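Août 2022
par la rédaction du blog Bobines & Cie

La suite

On a annoncé la suite un vendredi, à la fermeture. Un message du siège, trois lignes, des majuscules partout. LE FANTÔME DE BRELTILWOOD REVIENT. Sortie en février. Merci de libérer le couloir pour le présentoir.

Moi j'étais en caisse. Soixante billets vendus dans la journée, un record pour un mois d'août, et encore, à cause de la clim.

Le premier film, je l'avais vu 2 fois. Non, trois. La première pour le travail, la deuxième avec ma soeur, la troisième toute seule, en bout de rang, un soir où je ne voulais pas rentrer. Un dessin animé. Un fantôme qui tient un hôtel dans la forêt et qui a peur des clients. Pas de quoi pleurer. J'avais pleuré quand même, au moment où il rend les clés.

Le projectionniste disait que c'était nul. Que la suite serait pire. Qu'on allait changer la voix, ajouter un cousin, une chanson, un mariage. Il disait ça de toutes les suites. Il avait raison pour le cousin.

Le lundi, les cartons. Livrés par Carkar, comme d'habitude, comme d'habitude par la mauvaise porte. Dedans, le fantôme en pièces détachées - un bras, une cape, un sourire. Aucune notice. J'ai monté le bras à l'envers. Ça lui donnait l'air d'appeler un taxi. Je l'ai laissé.

Et puis la bande-annonce est arrivée. On l'a passée salle vide, juste nous, avant la séance de quatorze heures. Quarante secondes de forêt. La porte de l'hôtel. Une valise. Et la voix - pas la même. Plus jeune, plus sûre. Un fantôme qui n'a plus peur de rien.

Le projectionniste n'a rien dit. Il a rallumé.

Je suis rentrée à pied par le boulevard, trente minutes, sans musique. Chez moi j'ai ressorti mes affaires de l'époque. Les tickets, le badge de l'avant-première, des bouts de trucs que je garde sans savoir. J'ai tout étalé sur la nappe à carreaux. J'ai cherché le ticket de la troisième fois, celui du bout de rang. Introuvable. J'avais pourtant la date en tête, et le numéro, 301, parce que c'était aussi celui de la chambre dans le film.

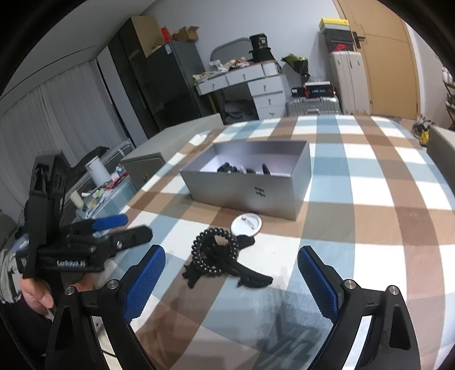 Sur la nappe, la boîte ouverte, le badge retourné et le bracelet de perles noires.

Ma soeur a appelé. Elle avait vu la bande-annonce sur son téléphone, dans le bus. Elle trouvait ça génial. La valise surtout. A qui elle est, la valise, à ton avis ? J'ai dit que je ne savais pas. Elle a dit que c'était forcément la mère. Elle parlait vite, elle avait déjà toute l'histoire, la mère qui revient, l'hôtel vendu, racheté, brûlé peut-être. Son film était bien meilleur que le leur. Je n'ai pas osé lui parler de la voix.

- Tu nous gardes des places ?
- C'est dans six mois.
- Garde quand même.

Le lendemain, j'ai pris le stylo rouge et le plan de la grande salle. Le Rivas, trois cent vingt-quatre fauteuils - 324 sur le papier, un peu moins en vrai, il y en a qui ne se rabattent plus. J'ai entouré deux places au bout du neuvième rang. Ca ne vaut rien, un rond sur un plan. Les réservations n'ouvrent qu'en janvier. Je l'ai scotché derrière la caisse, sous le calendrier Hasa, là ou personne ne regarde.

Le projectionniste l'a vu tout de suite.

Il a pris le stylo. Il a entouré la place d'à côté.

- C'est pour surveiller le son, il a dit.

Puis il est remonté, la séance commençait, il y avait déjà la queue pour les popcorns et un gosse qui essayait de serrer la main au fantôme. Le bras a tenu.

Dernière mise à jour : août

Contact - © Bobines & Cie, tous droits réservés - Retour en haut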